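# How a Robot Hand Learns to Pick Things Up

Your hand is a terrible show-off. It can find a sock in the dark, peel a satsuma and scratch your nose without being told how. A robot hand can do none of this until somebody teaches it, and at the Dretside Robot Club that somebody is usually you.

## Meet the gripper

Our gripper is called Welier. It has two fingers and no thumb, and it has never once complained about this. You hold it in your own hand and make it open and close, a bit like kitchen tongs with ideas above their station.

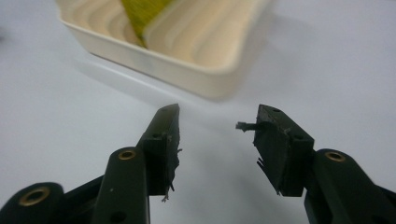 The hard part of each finger is plastic. Plastic is smooth, and smooth things are slippery, so a finger needs something grippy on the inside. Try picking up a marble with two rulers and you will see why — then try again with a rubber band wrapped round each one.

## Why the joints matter

Each finger is made of stiff bars called **links**. Where a bar has to turn, it has a small metal ring called a **bushing**. Your elbow does the same job, only with more bone and fewer spare parts.
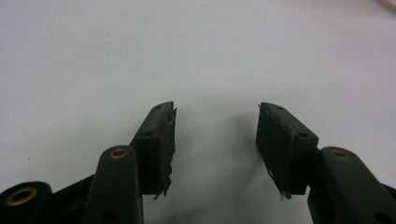
*Welier with both fingers apart. The gold-coloured rings are the bushings.*

## Your turn

Annelore Sauerland runs the practice table. Her rules are short:

1. Look before you grab. Where is the thing, and which way round is it?
2. Open the fingers wider than the thing. This sounds obvious. In June we had 137 practice tries, and 14 of them were spoiled by forgetting it.
3. Move slowly, even if your friend is watching.

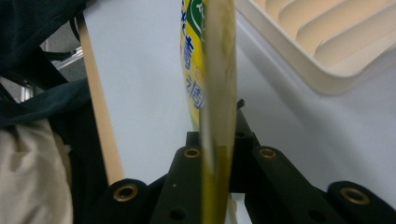

4. Close gently, lift, and put it down where you said you would.

## When grippers get old

Grip wears out, just like the soles of your trainers. Every squeeze rubs a little away, and one day the lining starts to peel. Look along the inside edges of Welier's fingers and you will find it torn and frayed, with loose ends hanging down like a badly chewed shoelace. Todor Yordanov, who does our repairs, says a ragged finger may hold a thing differently each time, and a robot finds that as confusing as you would.

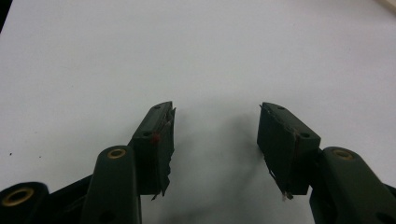 Robots learn from examples, so a lot of practice is the same small job done again and again. You may get bored. The robot won't, and it will be smug about it. Between goes, open the fingers wide with nothing in them, so the next try has a clean start. Then swap places and let someone else have a turn, preferably before they ask twice.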